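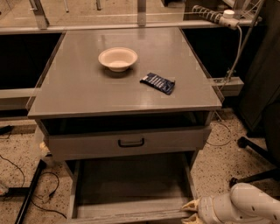 Household chores and robots: frequently asked questions
Letgate test notes, maintained by Begoña Segura

Can a robot put things away in a drawer yet?
Under test conditions, yes. A single-arm unit can open a drawer with a plain handle, place one small item inside and push it shut. Reliability depends on the drawer, the item and whether anyone has moved the furniture.

What success rate should I expect?
In our Janum trial we ran 485 attempts at a put-away task. Of these, 132 ended with a person stepping in. Most of those stops came during opening or closing — the pick itself caused few.

Why are drawers hard?
A drawer moves along one line only. If the arm pulls slightly off that line, the slides bind, and a light table may shift with it. Partly open drawers need separate handling, as the controller has to judge how far the drawer still has to travel.

Which objects cause trouble?
Wrapped snacks are awkward: the film crinkles, reflects light and changes shape when squeezed. Shallow bowls are easier to see than to hold. A two-finger gripper usually takes one by the rim, and a flared rim leaves little room for error.

How long does one item take?
Our median was 20 seconds per item with the drawer already open. A person does it in less time than it takes to describe.

Does the same software work on a shop floor?
Often better. Milagros Alcaraz ran the Cabello parts-bin test in November with fixed bins and marked positions, and logged 7 stops over the whole run. Homes offer neither condition.

Is Loleck a robot?
No. Loleck is the planning software. It picks the order of steps and hands each one to the arm's own controller.

Should I buy one for chores now?
Not for unattended use. Ask any seller for results on furniture the machine was not trained on, with every human intervention counted as a failure.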